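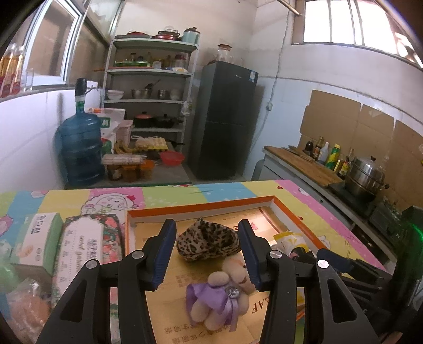

Paraskevi Nikolaidis has been running the robotics club for two years, and in that time she has stopped believing in easy objects. "Everyone wants to start with something impressive," she says. "I tell them to start with a sock." The current task is called the tray, and the rules fit on an index card: things go in, things come out, and a gripper does the handling. The things are chosen to be awkward. A small plush toy in a purple satin outfit lies on its side next to a heap of leopard-print fabric, and Nikolaidis talks about the pair of them as other coaches talk about a difficult away fixture.

"A cube is a cube from any side," she says. "A soft toy has opinions. You squeeze it and it goes somewhere else."

The club has six members and two teams, Citar and Ambrose. Citar plans everything on paper and is usually late. Ambrose plans nothing and is usually late as well. Both are entered for the Varkon Cup in June, where last year the club finished in a position Nikolaidis describes as "on the list".

I ask whether cloth is really harder than, say, a bottle. She gives me the look of someone who has lost whole evenings to cloth.

"With a bottle you know where the edges are. Cloth hasn't got edges until you pull it, and then it's got too many. One of my lot wrote four pages on how to pick up a scarf. It was good, too. The scarf hadn't read it."
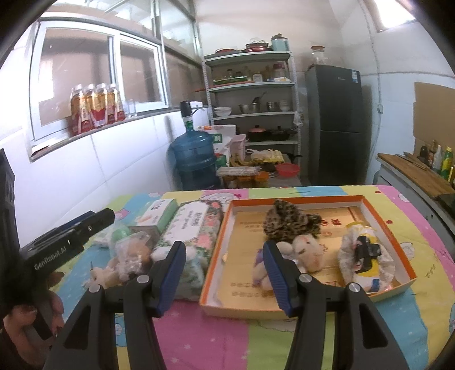 Scoring at the Cup is out of 50, with marks taken off for anything dropped, dragged or flattened. Ambrose has asked whether flattening counts if the object was fairly flat to begin with. The organisers have yet to reply.

Nikolaidis makes her students work the fingers by hand before they write a line of code. "They find out how much they do without thinking. You come in at a bit of an angle, you ease off. Then they have to explain that to Cineo, and Cineo doesn't ease off unless you tell it to."

Cineo is the club's own control program, now in its second version. The first is not discussed.

Does she expect to win in June? "I expect to arrive," she says. "Citar may need to set off the night before."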